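Stisis publishes dosing guidance for home laundry in hard water areas

Kultstead, 7 Mar 2018 — Stisis, the household testing laboratory, has released dosing guidance for domestic laundry in hard and very hard water. The guidance covers powder, liquid and soap-based products and replaces the single-page sheet issued with the Delić water test strip.

The recommendations draw on 1,036 wash loads run at 30, 40 and 60 degrees. Loads were made up of cotton towels, bed linen and mixed everyday clothing. Each was assessed for residue, greying and stiffness after line drying.

Residue was found on 41 per cent of the loads washed at the dose householders reported using at home. In most of these the dose was above the level needed for the water and the soil. Greying was more common where soap flakes had been used without a softening agent.

"Soap and hard water form a scum that settles back into the fabric," said Sigrún Hjaltested, head of textile testing at Stisis. "Adding more soap gives more scum. The water has to be softened first, and washing soda is the cheapest way to do that." 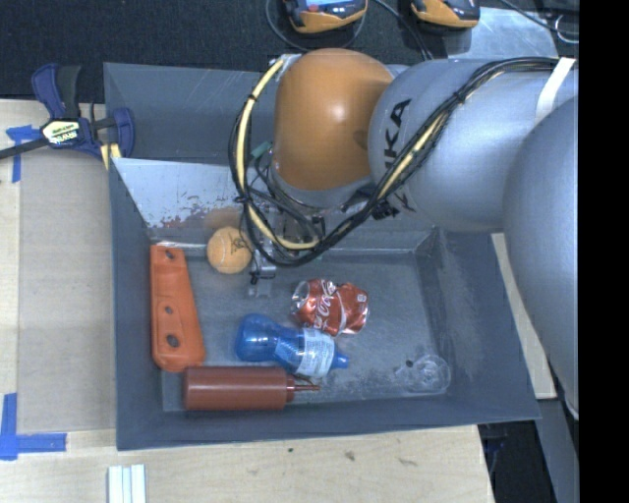 Does white vinegar in the rinse replace a water softener?

Vinegar added to the rinse dissolves some of the mineral deposit left on fibres, but it does nothing for the main wash, where the detergent is working. It should never be mixed with chlorine bleach, and regular use may shorten the life of rubber door seals.

The guidance sets out a dose for each band of water hardness and for light, normal and heavy soiling. For half loads the dose is reduced by about 5 per cent less than many households assume — the volume of water in a modern machine does not fall in step with the weight of the washing. A maintenance wash at 60 degrees, with the drum empty, is advised every month.

Retailer Brulusport will include the guidance with its sportswear wash from May. Synthetic sports fabrics are treated in a section of their own, which advises against fabric conditioner and limits the wash to 2 products per load.

"Customers ask us why a clean shirt smells again within the hour," said Mirsad Vukadinović, care products buyer at Brulusport. "Conditioner build-up is often part of the answer."

The guidance was written by Jui-lin Yen and Lumturie Spahić and is free of charge to householders. Printed copies can be requested by post.

Press contact: Špela Obradović, Stisis, Kultstead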